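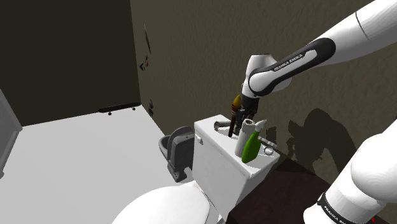 The tank end of the toilet, target of most of the bad advice.

Toilet tips I have stopped believing

Every few months somebody forwards me a list of cleaning tricks, and half of it is about the toilet. I've tried most of them by now. My water is hard, my house is old, and I have a low opinion of anything that fizzes.

Vinegar in the tank. The usual version says pour in a quart, leave overnight, flush. A quart of vinegar in that much water is very weak vinegar. I did it every Sunday through May and the crust on the inside wall looked the same at the end as it did at the start. If you want vinegar to work on scale it has to be close to full strength and it has to stay put. Shut the supply valve, flush, sponge out what's left, then lay paper towels soaked in vinegar against the crust. Give it two hours. Keep it off the metal bolts.

Drop-in tablets. The blue color tells you the tablet is dissolving and that's all it tells you. The bleach kind is worse, as it sits against the flapper day and night, and flappers are rubber. I used Rimover tablets for one winter and replaced the flapper in spring. Could be a coincidence. I haven't bought any more.

Baking soda and vinegar together. Fun to watch. What you have afterward is mostly salty water. Use one or the other.

Cola. It does something, slowly, and then you have to clean up the cola.

Pumice stone. This one I'll grant, with conditions – keep the stone wet, keep the bowl wet, press lightly, and try it first somewhere low down where a scratch won't bother you. Never on a colored bowl and never on plastic.

Skornutum gel. The bottle says 30 seconds. Mine needed 30 minutes and a brush, after which it did a decent job under the rim. So the product is fine and the label is optimistic. Open the window, and don't use it on the same day as anything with bleach in it.

Then there's the advice about flat tops, meaning the tank lid, the vanity, the edge of the tub. Buy a tray, the lists say, and everything will look neat. A tray is one more thing to lift and wipe under. I'd put away whatever doesn't get used daily and wipe the rest of the surface with a damp cloth and a drop of dish soap. Spray cleaners leave a film on mine, whatever "streak-free" is supposed to mean.

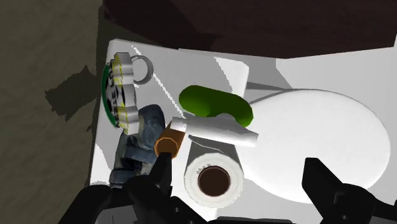 Arturo Sartori wrote in to disagree about the tray. His has a lip, he says, and it has caught two leaking shampoo bottles that would otherwise have run down behind the vanity. He also thinks I'm too hard on cola.

I'll give him the lip. If you do use a tray, get one that fits in the kitchen sink, and wash it when you wash the floor.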